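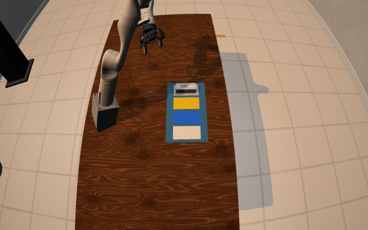

Open day at Wallin: anyone else go?

mkettering
Went to the robot open day at Wallin on 19 February 2025. Two rooms. The first had simulator sessions on a big screen, the second had the real arm behind a rail. I spent most of my time in the first. The task they kept running was a sorting one, a small boxy part and a mat with colored patches on it, and you could ask the operator to change the start position and run it again. Bendik Dalen gave the talk and took questions for a good half hour. He said they ran 2,101 trials in simulation before moving anything over to the real cell.

plumbline_jo
Was the real arm doing the same task?

mkettering
Yes, but slower. They had the speed turned down for visitors.

Torben_R
I was there in the afternoon and came away less impressed. Of those 2,101 he said 684 were thrown out for bad contact settings. That's a third of the work. And a simulator with a nice wood table in it tells me nothing about how a gripper handles a greasy part.

mkettering
He did say why they were thrown out. The friction values were wrong in the early batches and they fixed it. I don't see that as a mark against them.

Torben_R
Fine, but I asked what the success rate was on the real cell and got "we're still collecting that." In April I have to tell my boss whether to put money into this.

sawdust44
We use Planau for the same kind of thing and throw out plenty too. The wood table doesn't matter. Check whether the gripper fingers close at the same rate in both. That was our problem for months.

plumbline_jo
Did they say what the software costs? The Lornunlow site only has a contact form.

mkettering
The handout said 800 a month per seat, 700 if you pay for the year. Training is extra. I didn't ask how much.

Torben_R
The Torkudeck add-on isn't in that price either, and you need it to bring in your own parts.

mkettering
Missed that, thanks. I still have the handout and can scan it tonight if anyone wants it.

plumbline_jo
Yes please.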